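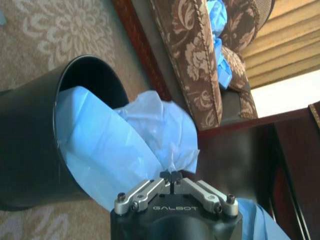
Unit 6: Neighbourhood Guides and the Visitor's Choice of Lodging

A neighbourhood guide is a short text that helps a visitor decide in which part of a town to stay. It is normally read before the journey, often in haste, and by a person who has no map to hand. The writer must therefore describe the district as it will be met on foot, including its less flattering aspects. A black bin lying on its side with a pale blue bag bunched out of its mouth is a small matter to a resident, but a guest who meets such a thing at the door of a guest house may well mention it in a review. Students should learn to record details of this kind during the site visit and to decide later whether they belong in the guide.

6.1 Defining the district

Official boundaries seldom match the area that visitors have in mind. In Gratby, the old harbour quarter is divided between two wards, yet every hotel on either side of the line advertises itself as being in the harbour. The guide should follow common usage and state plainly where the district begins and ends, naming streets where possible. Where a property lies outside the area, the walking time should be given in minutes from a fixed point, such as the station or the main square. 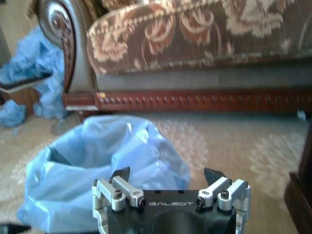 Figure 2. Gripper with GALBOT lettering on the black body.

6.2 Types of lodging

The course uses the following terms:

Hotel: staffed reception, daily room service, meals usually available.
Guest house: fewer rooms, the owner often resident, breakfast commonly included.
Serviced flat: kitchen provided, cleaning weekly or on request.
Hostel: shared rooms, beds sold singly.

Local names can mislead. The Rakari, for instance, calls itself a lodge but has 100 rooms and a staffed reception, and is classed as a hotel for our purposes. Yip House has 14 rooms and is classed as a guest house. Classification follows the service offered and takes no account of the name over the door.

6.3 Sights and distances

A guide should list no more than six places of interest. Longer lists are rarely read to the end, and they tend to draw in places that belong to another district. Each entry requires the name, the nature of the place and the usual opening season. The Tellia gardens, which close in winter and reopen in May, should not be recommended to a winter visitor without a note to that effect.
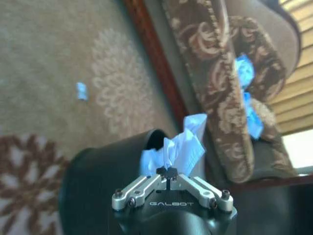

Figure 3. Silver finger linkages, with star-shaped knob between them.

6.4 Written assignment

Prepare a guide to one district of Gratby under the headings used above. Prices should be given as a range, with the date on which they were checked. Work should be submitted to the course leader, Pei-shan Shek, in 2 printed copies. Students who took part in the harbour visit may use their own field notes but must list them as a source.

Handout revised April 4, 2021.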